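Recording Teleoperated Grasp Demonstrations in Simulation

Applies to: Wurell 2 and later, with the Skatura control client
Last revised 3 April 2021

This page covers recording a set of demonstrations for a single-object task by remote control of a simulated arm. The task used throughout is a small one: approach a teal part on a white table, close the gripper on it, and move it. It assumes that the simulator is installed, that the arm model loads without joint errors, and that you have a six-axis input device. A keyboard will work for testing the connection but should not be used for demonstrations you intend to keep. Keyboard motion is made up of single-axis steps, and a policy trained on it will reproduce the steps.

1. Set up the session

Start the simulator before the control client. If the client starts first, it binds to the default arm and has to be restarted.

Load the cell with the two white tables. The near table is the work surface. The rear table is a collision body and should stay enabled even though the task does not use it; operators tend to swing the elbow wide on the return, and contacts with it need to appear in the log.

Set the control rate and the physics rate separately. We run physics at 200 steps per second and record at a lower rate. Do not record at the physics rate. The files become large and the extra samples carry no information from the operator's hand.

Set translation scaling to 0.4 and rotation scaling to 0.6. With higher values the wrist overshoots during the last part of the approach. Pace, the timing overlay, can be left on during practice but should be turned off for recording. Operators who watch the clock cut the approach short.

2. Practice the approach

Run several untimed attempts before recording anything. Bring the gripper in open and well above the table, line it up with the feature you intend to grasp, and only then descend. Combining the lateral move and the descent saves a second or so and causes most of the collisions with the part.
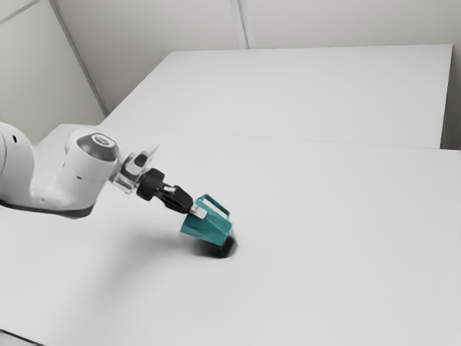
Figure 1. Gripper at the upright handle of the part, with the part tilted on the tabletop.

For parts with a handle, decide on the grasp location in advance and use it for the whole set. Mixing handle grasps and body grasps in one set is acceptable only if each demonstration is labeled. An unlabeled mixture gives the policy two valid targets, and it will often settle between them and close on nothing.

If the part tips while you are closing the fingers, keep going. Correct the wrist angle to follow the part and complete the grasp if you can. Demonstrations that contain a recovery are useful and should be tagged "recovered" when saved.

3. Record

Press and hold the clutch to take control of the arm. Recording begins at the first motion after the clutch is engaged and ends when you press Save or Discard. Releasing the clutch pauses the arm but leaves the recording open, so you can reposition your hand. Long pauses are trimmed at export.

Close the gripper with a single command and wait for the force reading to level off before moving. In simulation the contact solver needs a few steps to settle. Lifting too early makes the part slide between the fingers in a way that real hardware will not match.

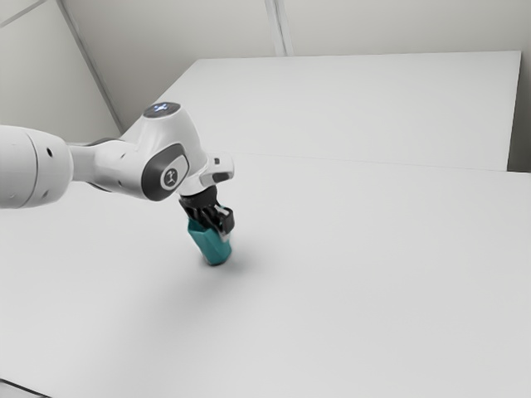 Figure 2. Fingers closed on the teal part near the table surface.

Watch clearance at low height. A part held just over the surface can touch down if the wrist rotates even slightly, and the contact will appear as a spike in the force channel. Raise first, then rotate.

At the end of each demonstration, open the gripper fully and back away along the approach axis before pressing Save. The retreat is part of the task. Sets recorded without it produce policies that stop with the fingers beside the part.

4. Vary the starting pose

Use the Randomize command between demonstrations. It moves the part within a preset area and draws a new orientation, including poses in which the part rests on its side. Leave those poses in. They take longer to demonstrate, and they are where a policy trained only on upright parts fails.

Our reference set for this task holds 363 saved demonstrations, of which 39 are tagged "recovered". Smaller sets can be enough if the starting area is reduced.
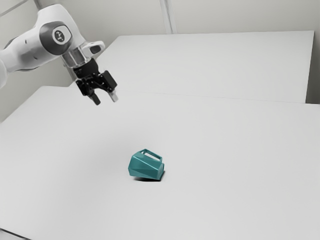 Debora Costa writes that she gets better results on side-lying poses by rotating the wrist fully at height and holding still for a moment before going down, and asks whether the trimming at export removes that hold. It does if the hold exceeds the pause threshold. Raise the threshold in the export settings, or keep a very slight motion on the input device.

5. Check and export

Replay every demonstration once before export. Discard any in which:

the fingers pass through the part
the arm touches the rear table
the gripper state and the finger positions disagree for more than a few samples

Export writes one file per demonstration plus an index. The index stores the tags, the scaling values and the random seed. Keep it with the data. The Novholm trainer reads the seed to rebuild the starting pose and will skip any file it cannot match.

If replay drifts from the recorded path, compare the physics rate in the index with the current session. A mismatch there is the usual cause.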